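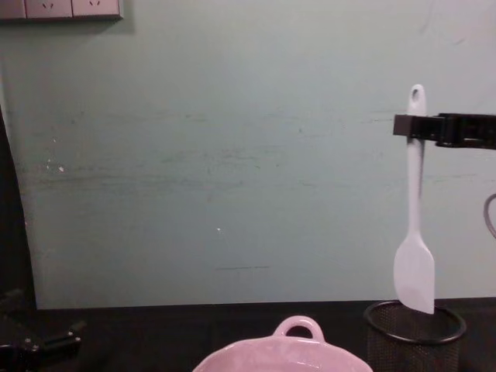
White spatula and black mesh utensil holder

Finding the date a lunch counter was desegregated

Posted May 8, 2019 in Local History Research
247 views | 3 comments | 2 shares

lerine_reader

I am writing the text for a historical marker in Cakby. The building was a five-and-dime with a lunch counter that served white customers only until sometime in the early 1960s. The marker application requires two independent sources for every date on the plaque. I have one, a typed reminiscence in the library's vertical file, which says the counter opened to Black customers "in October, the year before the law." I read that as October 1963. The daily paper shows nothing for that month. I went through the front pages and the local section on microfilm. The store was owned by a regional chain, Ruiz-Ortega, which closed long ago. Where would a second source be?

mesa_stacks

Absence from the daily paper is normal. In a number of Southern towns, store owners and editors agreed to keep the change out of print, and the counters opened on a weekday morning with no announcement. Check these instead:

- Black weekly newspapers from the nearest large city. Many ran columns from correspondents in small towns, usually on an inside page under the town name.
- Minutes of the city's biracial committee, if there was one. They may be filed with the mayor's correspondence and not with the council minutes.
- Branch files of the NAACP. The national records are at the Library of Congress and much of the branch material is on microfilm. Ask for the finding aid first.
- Church bulletins and anniversary booklets.

Also, "the law" may not mean the Civil Rights Act of 1964. If Cakby or the state passed its own ordinance, the year moves. Confirm that before you search any more film.

If you can't find the second source, word the plaque "by 1964" and cite what supports that. Most marker programs accept a range. You also have a limit on length (ours is 500 characters), and a range takes less space than an explanation.

saltia40

try the phone book

lerine_reader

The ordinance point was useful. The council index lists a public accommodations ordinance, so the reminiscence may refer to that one. I have requested the minutes and a reel of the Saltia weekly through interlibrary loan. The directory only confirms that the store was open.

Share (2) | Save | Report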